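# The Priltow Butcher-Block Workbench Top

We've been making bench tops in the back half of the shop at Burnumer for a good while now, and the Priltow is the one people keep coming back for, usually after they've borrowed a corner of somebody else's. It's a plain thing, a slab of light-coloured wood glued up from narrow strips and sanded until you can run your palm along it without catching. We're very fond of it, and I'll try not to go on too long about why (I will fail at this, Nima says I always do).

## What you're getting

The top is made up of narrow strips, pale ones and tan ones mixed together as they come off the rack. We don't sort for colour. A few customers have asked for an all-pale top and we're happy to try, but please ring first, as it means setting boards aside and you'll wait until September at the earliest. To my eye the mixed tops look friendlier anyway, and a pencil mark or a small scratch disappears into them in a way it never does on one flat colour.

Every top is oiled on both faces before it leaves us. The underside gets the same two coats as the top side, so the moisture in the air gets at it evenly and it stays flat. If you've ever had a bench cup on you halfway through winter you'll know what a nuisance that is!

| | |
|---|---|
| Model | Priltow 326 |
| Finish | Two coats of Abera bench oil, both faces |
| Depth | 600 mm |
| Edges | Lightly rounded, no sharp corners |
| Sold as | Top only, or top with Weltico leg set |
| Made by | Burnumer, to order |

Length is up to you. Tell us the wall or the room it's going into and we'll cut to suit, up to 2,000 mm in one piece. Anything longer comes as two pieces with a joining kit, and we'll phone you to talk over where the join should fall.

## What people use them for

Less woodworking than you might think. We've sent these out to potters, a bicycle repairer, a couple of schools, and plenty of people who simply have a lot of small things to sort and want somewhere pleasant to do it. A good sorting bench wants a surface where light little items don't skate off when you nudge them, and where you can see what you've put down. Oiled wood is lovely for that. It has just enough grip, it's quiet when you tip something out onto it, and bins and trays can be slid about without that awful scraping you get on metal.

Bolting things down is fine too, and plenty of our customers do. Drill a pilot hole first, rub a bit of oil into it, and use a washer under anything that's going to be tightened hard. If you're putting rails or plates along the sides, send us a sketch with your order – we can leave the corners square for you instead of rounding them, at no extra charge.

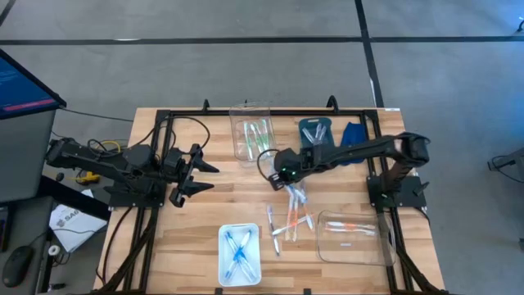 *Butcher-block top in pale and tan strips, set up for sorting toothbrushes into a clear bin and a dark teal tray.*

## Looking after it

A damp cloth does for most days. Wipe up spills before you go home, and don't stand wet tins on it overnight or you'll get a ring (it sands out, but it's a chore). Give it a fresh coat of oil twice a year, more often if the room runs dry from the heating. Work it in along the strips with an old cotton T-shirt, leave it while you have a cup of tea, then buff off whatever hasn't soaked in. Lay the oily rag out flat outside to dry before you bin it, please. Balled-up oily rags can catch fire by themselves and we'd hate for that to be how you remember us.

If the surface gets truly battered, a go over with fine paper and a new coat of oil will bring it back. There's plenty of wood there to work with.

## Ordering and delivery

Allow 3 weeks from the day we confirm your measurements. Local deliveries are made in our own van by two people who will carry the top inside and set it on the legs for you, provided the doorway and stairs allow. For everywhere else it goes by freight, wrapped in blankets and cardboard, and you'll want a friend on hand to help you lift it off the truck.

For sizes, offcut samples or a chat about legs, ask for Nima Babaei at the shop. If the line's busy, leave a message with your measurements and we'll ring you back.

Page updated 10 August 2025.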